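SPEAKER NOTES - teaching by remote, what we learned at Vidside
25 minute slot, keep 5 for questions. Water. Clicker is the small grey one.

Opening (2 min)
Hello, thanks for the slot after lunch etc. Who here has driven a robot by hand? Hands up. Who has driven one badly? (wait)
Say what the talk is: how we record people showing a robot a task, in simulation, with handheld controllers. One operator, one headset, two arms. Not going to cover the learning side much, Viltach did that and their talk is tomorrow.

Two ways to show a task
By hand: you grab the arm and push it through the motion. Lovely, quick to pick up, but your own body is in the way and you can't do both arms at once very well.
Remote: you move the controllers, arms follow. Slower to learn. Scales to more rooms and more operators. We went remote, in sim first, then the real cell.
Don't get dragged into the by-hand argument here, park it for questions.

Wrist views (4 min)
Every demo saves the overview plus both wrist views. People forget the wrist views while driving, they look at the overview and fly the hand by feel. Then the policy has to learn from what the wrist saw.

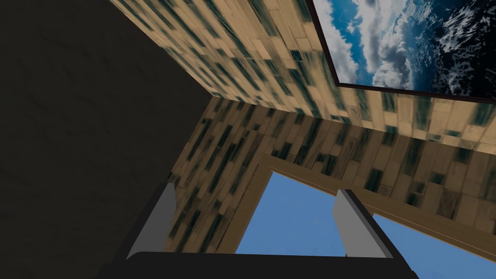 So first rule we wrote down. Before you press record, look through each wrist. Is the thing you're about to pick up in it, or is it ceiling and window? If the fingers are open and pointing at nothing, fine, but that stretch is still in the demo and the model still gets it.
Second rule, start from the same rest pose every time. We didn't in April and paid for it. Had 1501 demos on disk, kept 1000. Pause on that number. The rest were mostly bad starts and long wandering bits before the operator got going.
Third rule, talk through the task out loud once before doing it. Sounds silly. Sang team laughed at us, then did it.

Latency (3 min)
We measured 152 ms hand to arm on the Zuvgate link. You can drive with that. What you can't do is drive fast and correct at the end, you overshoot, pull back, overshoot agian. Those little wobbles go straight into the data and come straight out of the robot.
Fix was dull: slow the arm scale down near objects, tell people to stop completely before closing the fingers. Stop, look, close.
Skip the graph if running late.

Clutching
Explain clutch quickly. Squeeze side button = arm follows, let go = arm stays put while you move your own hand back somewhere comfy. New operators never let go. They end up with arms over their heads, shoulders gone after ten minutes, and wrists rolled right over.
Rolled wrist = tilted view. Background runs off on the diagonal, fingers look like they're leaning. If the room has a picture or a screen up with a landscape in it, you get a great lump of sky and rock through the fingers and nothing about the task.

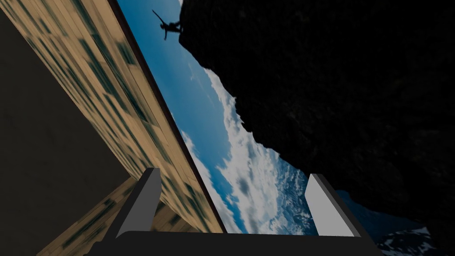

Hilkka Hirvonen

Backgrounds then. Argument we had for weeks. Do you strip the room down to bare walls, or leave the busy stuff in? Planks, stone, pictures on the wall. I wanted bare. I was wrong, or half wrong. Bare rooms gave cleaner demos to look at and the policy fell over the minute we changed a wall. Busy rooms, more mess, held up better.
But busy only helps if you swap it. Same mountain picture in every demo and the thing learns the mountain. Rotate the textures per session. Do it in the config, don't leave it to the operator to remember.
(If somebody asks about lighting: we vary it too, less than we should.)

Two arms (4 min)
Hard bit. One arm is easy to teach, the other one gets forgotten. Operator concentrates on the left hand, the right drifts. Check the overview at the end of every take, both hands, where did they finish.
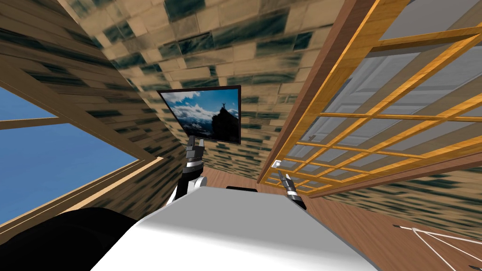

What we ask for now: idle hand goes to a parked pose and stays there until it's needed. Clutch off. If it has to hold something, say so in the task sheet, so that the reviewer knows the hand was meant to be there.
Also swap hands. Half the takes lead with left, half with right, otherwise you get a robot that's very handy on one side and hopless on the other.
Review: a second person watches every take at double speed, keep or bin, no maybe pile. We had a maybe pile. 310 takes in it by the end and not one ever got looked at again.

Live bit (only if the wifi behaves)
Log in, load the attic room, do one pick with bad clutching, one with good. If it dies, go straight to the last slide, don't fiddle.

Last slide
Check the wrists. Same rest pose. Stop before closing. Park the spare hand.
Task sheet template is on the Vidside page, link on slide, leave it up during questions.
Thank Viltach and Sang by name. Mention the workshop room is upstairs, sign up on the paper by the door.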